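3장 도킹, 천천히 만나는 기술

제가 학생들한테 궤도 역학을 처음 가르치던 해에 꼭 받던 질문이 있어요. "앞에 가는 우주선을 따라잡으려면 가속하면 되는 거 아니에요?" 저도 스무 살 때는 똑같이 생각했으니 웃을 처지가 못 됩니다. 그런데 궤도에서는 앞으로 힘껏 밀면 고도가 올라가고, 고도가 올라가면 한 바퀴 도는 시간이 길어져서 오히려 뒤처지거든요. 따라잡고 싶으면 살짝 감속해서 아래쪽 궤도로 내려가야 해요. 처음 들으면 참 얄미운 이야기죠!

이 장에서는 두 물체가 궤도에서 만나 하나로 붙는 과정을 다룹니다. 앞 장에서 계산한 호만 전이는 여기서도 계속 쓰이니까, 가물가물하면 2장 끝의 표를 한 번 펼쳐 보고 오세요.

계산 연습에는 가상의 화물선 '브로젤(Brosel)'과 정거장 '날우드(Nalwood)'를 쓰겠습니다. 브로젤의 질량은 연료를 빼고 2,145kg, 연료를 채우면 3,404kg이에요. 이 차이를 꼭 기억해 두세요. 추진제를 쓸수록 배가 가벼워지니 같은 분사라도 나중에 할수록 속도가 더 많이 변합니다(저는 시험 때 이걸 빼먹고 점수를 왕창 날렸어요). 첫 연습은 두 배 사이 거리가 약 3,000m일 때부터 시작합니다.
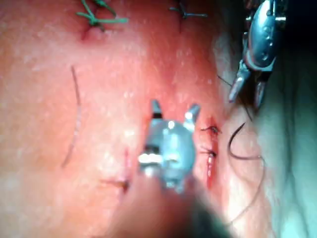 그림 3-1. 조직 표면 쪽을 향한 로봇 그래스퍼의 끝부분.

접근 단계는 크게 원거리와 근거리로 나눠서 볼게요. 원거리에서는 상대 위치를 대충 알아도 괜찮지만, 가까워질수록 오차를 봐줄 여유가 확 줄어듭니다. 그래서 마지막 구간에서는 속도를 초속 몇 센티미터까지 낮추기도 해요. 답답할 만큼 느리죠. 제 동료 셍귈 소일루는 이 구간 시뮬레이션을 돌려 놓고 차를 끓이러 갑니다. 돌아와도 아직 안 붙어 있대요.

붙는 방식도 두 가지가 나옵니다. 배가 스스로 밀고 들어가 결합하면 도킹, 가까이 멈춰 선 배를 정거장의 팔이 잡아다 붙이면 버싱이라고 해요. 뉴스에서는 둘을 섞어 부르는 일이 많은데 이 책에서는 구분해서 쓰겠습니다. 3.4절까지는 도킹만 다루고 버싱은 3.5절에서 따로 봅니다.

수식은 3.2절의 상대 운동 방정식부터 본격적으로 나와요. 좌표축을 정거장에 붙여 놓고 푸는 방식이라 처음엔 좀 어지러울 수 있는데, 종이에 축을 직접 그려 가며 읽으면 훨씬 낫습니다. 그럼 3.1절에서 브로젤을 아래쪽 궤도로 내려보내는 것부터 해 볼까요.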